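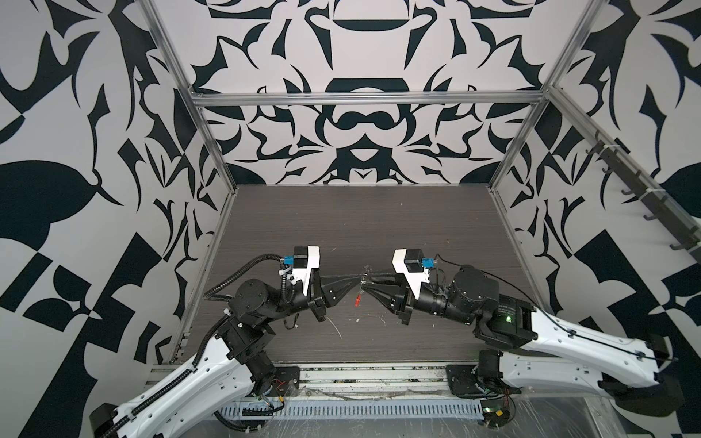
How long does it take to set up the Navero kit?

Plan on one long afternoon if you've built flat-pack furniture before, and a weekend if you haven't. I did mine on a Monday, started after lunch, and had both arms moving before dinner (a late dinner, but still).

Reading time: 3 min

What do I get for the money?

Two arms, two grippers with camera mounts, the base rail, power supplies and a fat bag of bolts. I paid $1587 for the pair from Zostico. The enclosure is a separate order, and so is any kind of table.

Do I need the patterned walls?

You don't need them, but I like them! The black-and-white leaf print comes as an add-on for $153. Plain panels cost less and the arms run exactly the same with either one. I got tired of looking at a gray box, so there you go.

Can it handle small things?

Small and thin is what I bought it for. My work is mostly little bits of wire and metal, and the fingers taper enough that both grippers can get in close on the same piece. Slippery plastic is another story. I still drop a lot of that.

Is one arm enough?

For picking something up and putting it in a bin, sure. I started with one and got fed up within a month. The minute you want to hold a part steady and do something to the other end of it, you want the second arm. Zostico sells the left and right separately, so you can add one later, but buying both together saved me $149.

What about the cables?

Ugh, the cables. Keep your zip ties snug but leave slack at every joint, then run the arm slowly through its full reach before you trim anything. I trimmed first. I had to order a new cable.

Will it scratch my work surface?

Mine has scratches and I've made peace with that. If you care, put down a mat.

Who do I call when it breaks?

Email works better than the phone. Defne Bilgin on the support desk walked me through a stuck wrist joint in June and never made me feel dumb about it. Spare fingers took nine days to show up.

We use cookies to remember your settings. Accept / Manage

Comments (3)

Marisa Costa: Does the discount still apply if you order the second arm a week later? I already hit buy on the left one, argh.

tobyk: Mine took two full days to set up, and I HAVE built flat-pack furniture.

Marisa Costa: Update, they said yes if you reply to the order email before it ships.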